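4. Tabletop clearing in occupied homes
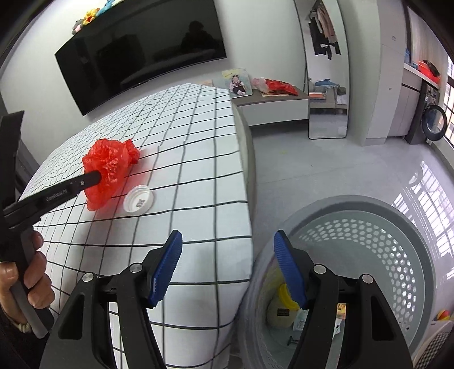
Clearing a table is often listed among the chores a household robot should already be able to do. The objects are small, the surface is flat, and nothing has to be cut, poured or cooked. In our trials it was the second hardest of the chores we scored, after sorting clean laundry. This section describes the task, the data, and the results, and then discusses where the policy failed.

4.1 Task definition

The operator or the policy is given a table with several loose items on it and a container within reach. Items judged to be in use stay where they are. Everything else goes into the container. A trial ends when the table holds only items that should stay, or when four minutes have passed. We did not fix the type of container. Homes used whatever they had, and we think this matters for the results, because a deep basket with a thick rim asks for a different approach path than a shallow tray.

We also did not fix the objects. Earlier tabletop work, including our own work on the Trulside bench, used a closed set of rigid items such as cups, blocks and boxes. Real tables hold a large share of things that are thin, soft or both. Figure 3 gives a typical case: a crumpled translucent red plastic bag and a round white lid on a cloth-covered table, with a large perforated basket on the floor beside it. The bag changes shape as soon as it is touched. The lid is rigid but lies almost flush with the cloth, and a jaw that comes in too low will push the cloth along with it.

Figure 3. Table clearing with two hand-held grippers. The gripper at left is touching the bag; the one in the foreground is open, with its right pad over the basket.

4.2 Data

We collected 1,756 demonstrations in the homes of people who had agreed to take part. All were recorded with hand-held grippers held directly by the operator, so no robot arm had to be brought into the home. Collection began in January and closed on May 22, 2022. Operators were asked to work at a normal pace and to leave the room as they found it. We gave no instructions about lighting, and many recordings include direct window light on tile or other glossy floors. Mirrors and switched-off televisions are also common. We kept these recordings in the training set.

Of the full set, 811 demonstrations include at least one plastic bag or other film-like item. We refer to this part as the film subset. Each demonstration was checked by one annotator, who marked the start and end of every grasp and noted whether the item ended up in the container. Demonstrations with a dropped item were kept if the operator picked it up again.

4.3 Evaluation

The policy was run on a pair of fixed arms at our Vernstead site, where we set up a table, a cloth and a floor container to match the home recordings as closely as we could. We ran 100 trials. In each trial one item was film-like and the others were rigid. Placement was done by a person who had not worked on the policy, following a printed layout.

We scored each item separately. A success means that the item was fully inside the container at the end of the trial and that no other item had been knocked to the floor. We did not give partial credit for a bag left hanging over the rim.

4.4 Results

The policy cleared the rigid items in most trials. Flat items such as lids were slower than upright ones, and the most common problem was a first grasp that closed above the edge. The policy usually tried again from a slightly different angle.

Film-like items were much less reliable. Three kinds of failure made up nearly all of the lost trials. In the first, the jaws closed on a loose fold and the bag slid out during the lift. In the second, the grasp held but the bag did not come away when the jaws opened, and it was carried back over the table. The third was a perception error: the policy treated the reddish tint that a thin colored bag can cast on pale cloth as part of the bag, and aimed too wide.

The Stasiv baseline, trained only on bench data, showed the first failure more often and almost never got far enough to show the second. Training on the film subset alone helped with bags but made the grasps on lids worse.

4.5 Discussion

Human operators handle bags by looking for a knot, a gathered end or a thick bunch, and grasping there. The policy does this sometimes. Annelies Holzer, who reviewed the evaluation recordings, found that it did so mainly when the gathered part faced the cameras at the start of the trial. When the same part was turned away, the policy went for the center of the mass. An active first step, in which one gripper turns or steadies the bag while the other waits, would likely help. Operators do this often, and the two-handed demonstrations contain it, but our current action horizon is too short to learn it well.

A second limit is the container. Clutter already inside a basket leaves less free space for the release, and the policy has no model of how full the basket is. We saw the jaws come down onto items placed earlier and stop there, still closed.

For the question raised in the introduction, our answer for this chore is a partial yes. A table of cups and boxes can be cleared without a person in the room. A table with a plastic bag on it cannot yet be left to the machine, and most of the tables in our recordings were closer to the second kind. The Elley follow-up study will repeat the trials with the longer horizon and with containers that are partly filled at the start.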